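Zorkel Adds Local Voice Processing to Ferkow Home Hub

2nd August — Zorkel today released firmware version 2 for the Ferkow home hub. The update moves recognition of common household commands from remote servers to the hub itself and is offered to all registered owners at no charge.

Lighting, heating, blinds, door locks and timers are covered in the first release.
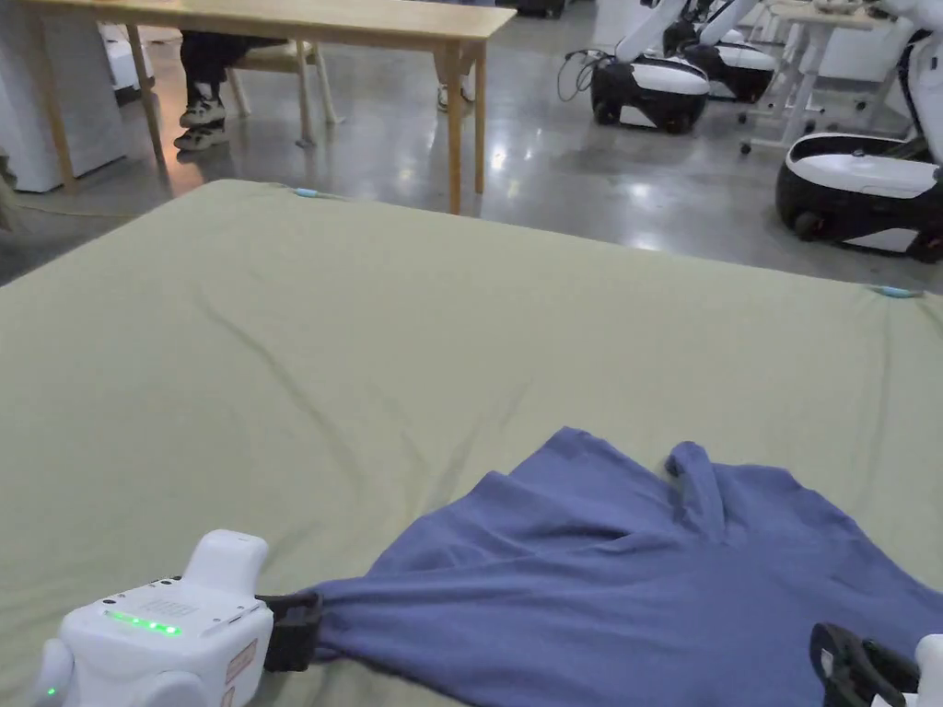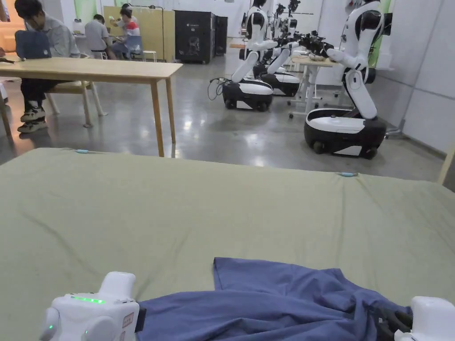

With the new firmware, a spoken command is matched against a vocabulary stored on the hub. If a match is found, the instruction goes directly to the paired device over the home network. Requests outside the stored vocabulary, such as weather or music searches, are still sent to Zorkel servers unless the owner turns that option off in the settings menu.

The stored vocabulary holds 74 command types in English. In bench tests by the Zorkel engineering group, the interval between the end of a spoken command and the device response fell by nearly 32 percent compared with the previous firmware.

"Most of what people ask a hub to do is short and repetitive," said Marta Maksymiv, head of firmware at Zorkel. "Those commands can be handled on the processor that is already in the unit. The work was mainly in reducing the size of the language model and in keeping false triggers down."

Audio handled on the hub is held in working memory and overwritten after 10 seconds. It is not written to storage. A log of executed commands — text only — remains available to the account holder and can be cleared from the app.

The update also adds pairing support for Brestard thermostats and door sensors. Owners of Brestard equipment connected through the older Gagnon bridge will need to remove each device from the bridge before pairing it with the hub. Existing schedules do not transfer and must be entered again.

"Installers asked for direct pairing because the bridge was one more item to power and maintain," said Dale Boychuk, product manager for the Ferkow line. "Bridge support continues for customers who prefer to leave their setup as it is."

Installation starts automatically overnight on hubs set to accept updates. Owners may also start it by hand under Settings, System, Firmware. The hub restarts once during the process, and voice control is unavailable until the restart is complete.

Additional command languages are planned for January.

Press contact: Selina Rainer, Zorkel Communications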